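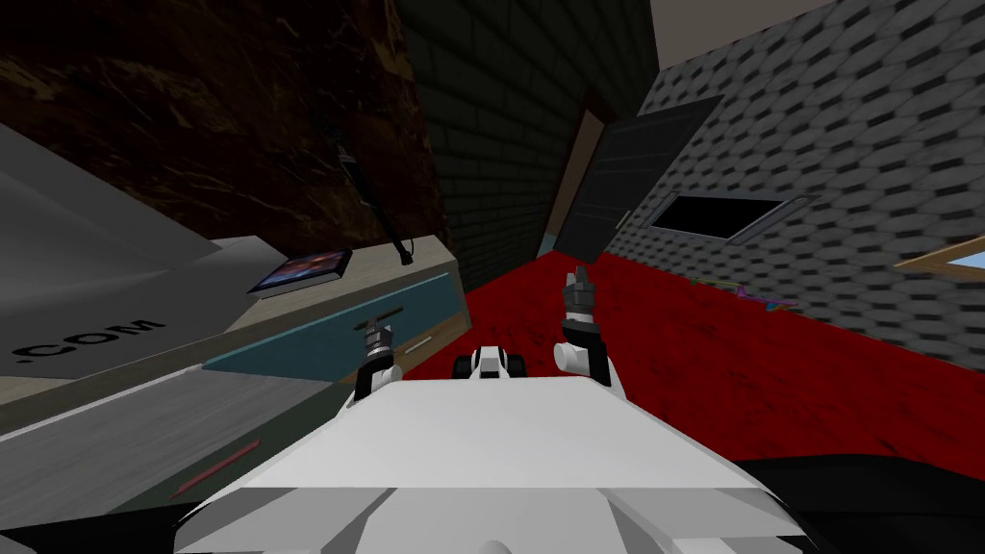
Ticket 273 – Shared calendar sends reminders twice
Status: Open, waiting on vendor
Product: Nava calendar, synced to Carnen mail
Priority: Normal

Reported problem
Staff at the Gonditier office get two reminders for every recurring meeting. One arrives at the correct time, the other 52 minutes later. Single meetings are fine. Started in June after the mail server move.

Log

9:10 am – Confirmed on a test account. Created a weekly meeting, got both reminders. Created a one-time meeting, got one.

9:40 am – Checked time zone settings in Nava and Carnen. Both are set to Eastern. An offset of 52 minutes doesn't match any zone anyway.

10:15 am – Turned off reminders in Carnen only. The second reminder still came. Turned them back on.

11:30 am – Found 2 sync connections listed under the admin account, the current one and one named "Jukora old." The old one should have been removed during the move. Its last sync time is today, so it is still running.

11:45 am – Tried to delete "Jukora old." Error: connection in use. Paused it instead, which went through.

1:20 pm – Test meeting sent one reminder. Asked the front desk to watch theirs for the rest of the afternoon.

3:05 pm – Front desk got a duplicate for a meeting set up before the move. New meetings are clean. Old series seem to keep their own reminder job.

Workaround
End the old series and create it again. Don't edit the existing one – the duplicate stays.

Next step
Vendor asked for the sync log export. Sent at 3:30 pm. Leave the old connection paused until they reply.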